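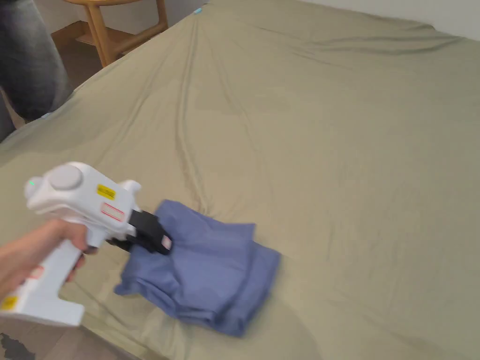
침대 위에 개어 놓은 파란 천

홈 | 사업 소개 | 보고서 | 후원 | 문의

퍼컴(Perkham) 보호자 숙소 운영 중간보고
수신: 드릴몬트(Drillmont) 재단 지원사업 담당 라빈드라 미슈라 님
작성: 일함 시만준탁

2월 17일 토요일까지의 진행 상황을 보고드립니다. 장기 입원 환자의 보호자가 병원 근처에서 묵을 수 있게 하는 사업이며, 지원 협약서의 항목 순서를 따랐습니다.

1. 이용 실적
이번 지원 기간의 누적 숙박은 491박입니다. 방은 10개를 모두 열었습니다. 한 번 들어온 가족은 예상보다 오래 머무는 편이었고, 특히 소아 병동 쪽 보호자가 그랬습니다. 대기 명단은 아직 없애지 못했습니다. 주말에는 당일 전화로 문의하는 분이 많은데 빈방이 없으면 셰이크(Sheikh) 여관으로 안내합니다. 여관과는 할인 요금에 구두로만 합의한 상태여서 서면 합의서를 준비하고 있습니다.

2. 시설
2층 복도 난방 배관은 교체를 마쳤습니다. 공동 주방의 환풍기는 소음 민원이 두 차례 들어왔고 부품을 주문해 두었습니다. 침구 세탁은 외부 업체인 그렐렐(Grellell)에 맡기고 있으며 수거 요일을 한 번 바꾸었습니다. 바꾼 첫 주에 시트가 모자라 입실이 늦어진 방이 있었습니다. 그 뒤로 여분을 한 벌씩 더 두고 있습니다.

3. 예산
집행액은 3,637만 원입니다. 난방 공사비가 견적을 넘겨 비품 항목에서 일부를 옮겨 썼고, 변경 신청서는 타비르 비스와스가 따로 제출했습니다. 인건비와 세탁비는 계획 범위 안에 있습니다. 공과금은 2월분 고지서를 받은 뒤 반영하겠습니다.
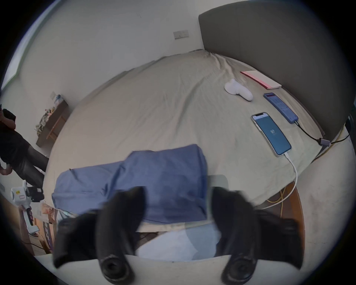 보호자가 숙박비를 내야 합니까?
첫 사흘은 무료이고, 그다음부터는 소득에 따라 정한 금액을 냅니다. 병원 사회복지실의 확인서를 가져오면 그 금액도 면제됩니다.

4. 이용자 의견
퇴실 설문은 종이로 받습니다. 밤늦게 병원에서 돌아올 때 현관이 어둡다는 의견이 여러 장에서 나와 조명을 하나 더 달기로 했습니다. 주방에 개인 식품을 둘 자리가 부족하다는 의견도 있었습니다. 냉장고를 더 들이려면 전기 용량부터 확인해야 해서 오타카르 슈테파네크가 점검 일정을 잡는 중입니다.

5. 남은 일
- 셰이크 여관과 서면 합의
- 현관 조명 설치, 환풍기 수리
- 안내문 번역 (힌디어와 인도네시아어는 초안 완료, 조티 마투르 검토 중)
- 병동 게시용 안내지 100부 추가 인쇄

공사비 영수증과 월별 숙박 기록은 별첨했습니다. 비품 항목 변경이 승인되지 않으면 조명 설치는 다음 지원 기간으로 넘기겠습니다.

공유 4 | 댓글 0
문의: 퍼컴 보호자 숙소 사무실 | © 퍼컴 보호자 숙소 | 맨 위로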